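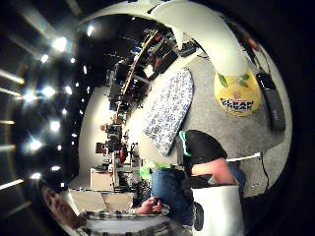
Taking a group of 15 to a robot open day – what should we expect?

Our repair club has been invited to the July open day at the Norngate workshop in Cemthorpe, where they teach robots to do household jobs. I have never been to anything like it. The invitation says "demonstrations and hands-on sessions", which could mean anything. Is it mostly talks, or do you get near the machines? A few of our members are over 70 and two are bringing grandchildren, so I'd like to give people some idea beforehand. Also, is it worth the trip from Fedoruk Street if you know nothing about computers?
posted by kettlemender

Bronwyn Treloar
Oh, do go! I went to the last one with my sister and we were still talking about it on the bus home. You need no computer knowledge at all. It's a proper working room with shelves full of tools and boxes, and an ironing board set up as well, so you feel at home straight away (well, I did, I iron for five).

The morning starts with a short talk, 17 minutes by my watch, and then you are split into small groups and go round the tables. The part I loved was the hand-held gripper. You hold it yourself and do an ordinary job with it, like picking up a peg or folding a tea towel, and a camera on it records how you went about it. They collect lots of these goes from lots of different people and the robot learns from them. I was hopeless with the peg and rather good with the towel. The young man at our table was delighted with both, he said they want all sorts of people having a try and not just the ones who do it every day.

After the break they ran the arm on its own and it folded a pillowcase. Slowly! It stopped halfway and thought about it, then went back for the corner it had missed, and the whole room clapped. I have seen cleverer things on television but it is quite different when you are standing next to it.

For your older members, ask for the 9 o'clock start. It's quieter and there are more chairs. Flat shoes are a good idea, there can be cables on the floor.

norfolk_dave
Its good. Parking is terrible. Take the 144 bus, it stops outside.

Miroslava Hutsuliak
I help at the demonstration tables, so I can add a few practical things to what Bronwyn wrote. Children are welcome from age 9 for the hands-on part, and younger ones can watch with an adult. With 15 people you should email first and we will divide you into three groups, otherwise you'll spend a lot of time waiting for the grippers.

Please tell your club to ask questions about repairs! The Nellix arm has a cover that comes off, and if somebody is interested we will take it off and show the joints and the wiring. Last year a retired clock repairer spent his whole coffee break looking into the elbow with a torch, and he had a suggestion about the cable clips that we are still using.

One correction – the talk is meant to be ten minutes. I will pass on the timing to my colleague.

kettlemender
Thank you all, that's just what I needed. Email sent, and I've asked for the early start. Does anyone know if there is somewhere nearby to get lunch?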